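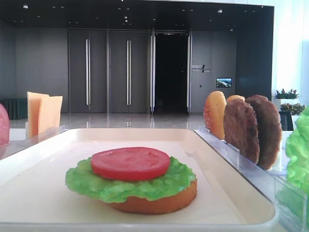 The Drolholm end of the bench wants to know whether I fed the starter before or after the flour change, and says the rise figures make no sense otherwise. Fair question, and I should have written it down. It was after. I switched to the Suten rye in the morning, fed it, and went off to look for the good thermometer (in the drawer with the tape, of all places).

Search this notebook Go

December, 4:30 pm

So, the bread trials. I mixed 900 g of flour with the water held back a little, the way we did for the Skelden loaves, and I have to say the dough felt lovely in the hands, soft and a touch sticky.
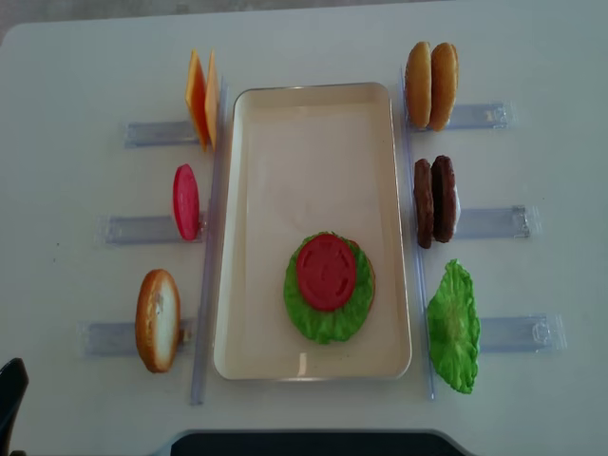
Left it covered for 8 hours by the window, which may have been too generous. There was a sour edge to the smell by the end, though I rather like that and would happily eat it with butter every day of the week.

Split it into 2 loaves after that. The first went in straight away and spread more than I wanted. The second I shaped again, tighter this time, and gave a rest in the basket.

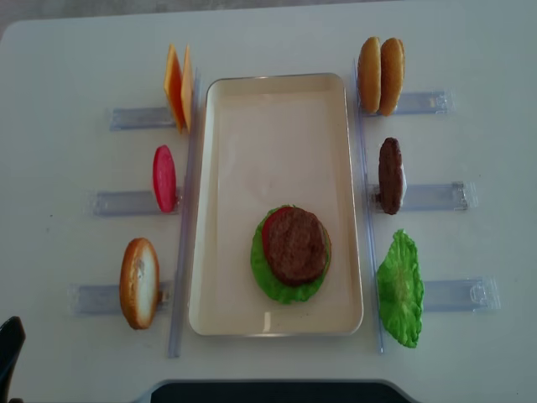

It baked for 58 minutes with the lid off for the last stretch. Good dark crust, slightly gummy near the base, so next time I'll leave it in longer and try very hard to wait before slicing. Need more rye from Iyamu.

Recent entries
Oven temperature check
Skelden loaves, second try
Starter feeding notes
Salt or no salt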